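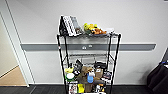
What has to be checked before a shelf-picking run counts toward the result?
The rack, the head camera, the arm and the log, in that order, and every item needs a mark and a comment before the first pick is called.

Trundden shelf study, pre-run and post-run inspection
Site: Flokico lab, carpet room
Date of inspection: 2021-09-19
Method under test: look first, then reach (one still view from the head, one plan, no second look)
Marks: OK, FIX, HOLD

Part A. Rack and room

A1. Rack stands firm, no rocking when pushed at the top shelf. OK
Comment: Carpet hides a short foot very well. Push from the side too, the front push misses it.

A2. Wire shelves seated in their clips at all four corners. OK
Comment: Chrome wire still gives us the worst depth readings of anything in the room. Leave it! The whole point is to see if the method copes.

A3. Middle shelf clear. OK
Comment: Kept clear as the place-down level. Please don't park tape or gloves on it between runs.

A4. Top shelf items set in a single row, plush toys in a low heap near the center. OK
Comment: The yellow ones lie close together and the planner likes to call them one big toy. Log every merge, even if the pick goes fine. Those are some of the best data we have.

A5. Lower shelf left jumbled. OK
Comment: Do not tidy. Brown plush, light blue cup, small cardboard box and black bag all stay in the pile. Somebody straightened this shelf in February and we lost a full set of 27 runs.

A6. Wall fixture behind the rack: no cords hanging into the reach area. OK

A7. Walking path between rack and doorway free, door frame clear of gear. FIX
Comment: Cable cover was folded back at one end. Taped down and checked again, now fine.

Part B. Head camera

B1. Lens wiped, mount screws tight. OK

B2. Top shelf and lower shelf both in view from the start pose. OK
Comment: The bottom shelf only shows in part. Known, accepted, and no targets are drawn from it.

B3. Barros calibration sheet read at start pose and again at full tilt. HOLD
Comment: Start pose good, full tilt drifted. Reran after a 30 minute warm-up and it settled. Changed to OK, but I'd love to see this tracked over a whole week.

Part C. Arm and stop

C1. Both stop buttons pressed and reset, arm halts each time. OK
C2. Speed cap on, checked from the pendant and from the Cedden panel. OK
Comment: The two screens disagreed once last month. Read both.
C3. Finger pads whole, no peeling. FIX
Comment: Left pad swapped. Wire edges eat these.
C4. Nobody inside the floor tape during motion. OK

Part D. Log and result

D1. Each pick stored with its still view, its plan and its outcome. OK
D2. Failed picks kept in the count. OK
Comment: Running total is 1443 picks, and 696 of those came from the jumbled lower shelf. So nearly half of our evidence is from the hard case, which makes me very happy.
D3. Soft and hard items scored on separate lines. OK
Comment: One look has been plenty for plush. Cups and thin bags are where it slips, mostly when something rests on top. I really want the next batch to lean that way.
D4. Operator notes typed up the same day. FIX
Comment: Two pages still on paper. Clip them to this sheet until they're in.

Cleared to run: yes, with B3 repeated at midday.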